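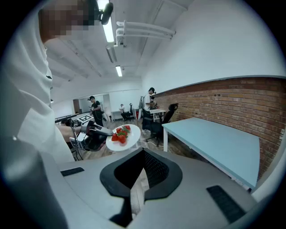 Call for participants: the Bullholm strawberry tastings

We're looking for people who like strawberries enough to eat them slowly, one plate at a time, and tell us what they think. The tastings run through June at Bullholm, in the long room over the fruit store, and we need regular tasters as well as a few people to plate and serve. Both are paid. You don't need any background in food or farming for either one, and if you've never done anything like it before, so much the better!

What it's for

Bullholm grows strawberries for farm stands, two school kitchens and a handful of restaurants. Every few years we take a hard look at what's in the ground and decide what stays. Right now there are two varieties in the running for the lower field, Kistov and Amato, plus our old standby, Ilus, which we've grown for longer than anyone here has worked for us. Kistov is early and firm and ships like a dream. Amato is softer, comes in about two weeks later, and has a smell that fills the truck. Ilus is Ilus. We love it, but it sulks in a wet spring and the yield has been slipping.

We have plenty of numbers on all three. We know the sugar, the weight, how many runners they throw and how they look after two nights in the cooler. What we can't measure is whether you'd reach for a second one. For that we need people at a table, with time to pay attention.

What tasters do

A session lasts 90 minutes with a break in the middle. You'll sit at a table with up to five other people. The berries come out on plain white plates, whole, with the green tops left on, and each plate carries a code instead of a name. You look, you smell, you eat, you write. Then there's water and a plain cracker, and the next plate comes around.

The form is short. We ask about color, smell, sweetness, sourness, how it feels when you bite into it, and whether anything lingers afterward. There's a big empty box at the bottom and that's the part we read first. Last season somebody wrote "tastes like the jam my aunt made, but only at the tip" and it sent us back to the field to check how evenly that batch was ripening. (Not very evenly.) So please write in your own words. We're not after wine talk, though if wine talk is how you talk, go right ahead.

In the second half we do something a little different from session to session. Some days it's the same berries straight out of the cooler and then again after an hour on the counter. Some days it's sliced with a little sugar, or with cream, or on warm biscuits. There's one session on tops alone – how easily the green comes away, whether the stem makes a decent handle, whether a kid could manage it. It sounds like a small thing and people get very worked up about it.

We'd like you to come to at least 3 sessions so that we can see how your scores hold up across the season. More is welcome. If you can only make one, write to us anyway and we'll keep you on the list for gaps.

What plate people do

For each session we need two people in the prep corner. You sort the trays that come up from the store, pick out anything bruised or split, rinse, pat dry, and build the plates. Then you carry them out, keep the codes straight, collect the empties and start over. Over the whole season it comes to some 300 plates, shared among everyone on the list.

It's light work, but it is fussy. A plate has to be fair. If one taster gets the biggest, reddest berry in the tray and the next taster gets the runts, the scores tell us nothing. We put a mix of sizes on each plate, with a range of ripeness that matches the tray, and we'd like people who enjoy that kind of careful arranging and can keep up a steady pace while chatting. You'll be on your feet for most of two and a half hours, including setup and washing up.

Plate people don't taste during their own session, and we ask them not to talk about the codes with anyone until the season is over. There's always a bowl of seconds in the corner for you, and you can take home as much as you can carry from the sorted-out pile. It makes very good jam.

Pay

Tasters get $25 per session, paid at the end of the session. Plate people get $18 an hour, counted from setup until the last dish is dry. Plate people who take on a full run of sessions can also sign up for picking shifts afterward at the usual Bullholm rate.

Parking is free. If you come by bus, get off at the Bullholm Lane stop and we'll cover your fare both ways.

When

Sessions start in the first half of June, as soon as Kistov is properly ripe, and carry on until Amato is done. The weather decides most of it, so we can't give you a full calendar yet. There are morning sessions at 10 a.m. and late afternoon sessions at 4:30 p.m. We'll send out the dates for each week as soon as the field gives us a clear answer, and you pick the ones that suit you. Changing your mind is fine up to the evening before. After that, please call, so we can ask the next person on the list.

Where

The tasting room is at 1348 Bullholm Lane, upstairs over the fruit store. Use the green door on the yard side, not the shop entrance. There are 19 steps and a handrail, and no elevator, we're sorry to say. If stairs are a problem, tell us when you sign up. We hold a couple of sessions in the packing office on the ground floor and will put you in one of those.

The room gets good daylight and stays fairly cool in the morning. By late afternoon it can be warm, so dress for it.

Who can take part

Anyone 18 or older who eats strawberries and is happy to eat a fair number of them. We want a real mix – people who buy the cheapest box, people who grow their own in a window planter, people who only ever have them on cake. Last time we had far too many keen gardeners and hardly anybody who cooks for small children, and it showed. If you cook for small children, please, please write.

Please don't sign up as a taster if you have an allergy or intolerance to strawberries, or if you get hives or an itchy mouth from raw fruit. Our crackers contain wheat, and the cream sessions contain dairy. You can skip either one; just say so on the form and we'll have plain rice cakes ready.

If you have a cold on the day, stay home and rebook. You can't smell a thing, and the smell is half of it. We also ask everyone to leave off perfume and strong hand cream, and to finish coffee at least half an hour before you come in. Chewing gum too.

Plate people need clean, short nails, closed shoes and something to tie back long hair. We provide aprons and gloves. A food handler card is useful but not required, and we'll go through the washing and storage rules with you at your first session.

What happens with your answers

Your forms carry a number, not your name. We keep the names separately so that we can pay you and send you dates, and we throw that list out when the season is finished. The scores and comments stay at Bullholm. A summary goes to everyone who took part in October, along with the news of what gets planted in the lower field. We may quote a comment or two on the board in the farm shop, unsigned. Tick the box if you'd prefer that we leave yours out.

A few things people have asked

Do I have to finish every berry? No. Two good bites is plenty, and there's a bowl for the rest. Most people finish them.

Can I come with a friend? Yes, but we'll seat you at different tables. You can compare notes on the way home.

Will I find out which was which? In October, yes, and your own codes come with the letter. Lots of people are shocked by what they picked. One of our own growers marked Ilus last, twice.

Can I bring my kids? Not to the regular sessions. We're hoping to run a short family table near the end of the season, with a simpler form, and you can ask to be told about it.

Do you want people who don't much like strawberries? A few, yes! Say so when you write.

How to sign up

Write or call and tell us:

Your name and a phone number
Taster, plate person, or either
Mornings, afternoons, or both
Any food we should keep away from you
How often you eat strawberries, and where you usually get them
Whether the stairs are all right for you

Two or three lines about the best strawberry you remember would be lovely as well. It doesn't affect whether you get a place, we just like reading them.

You can drop a note in the box by the farm shop register, mail it to Strawberry Tastings, 1348 Bullholm Lane, or call the shop and ask for extension 222, between 9 a.m. and noon. Leave a message if it rings out, we're probably in the field. We answer everyone, usually within a week, and places are given out as notes come in until the tables are full.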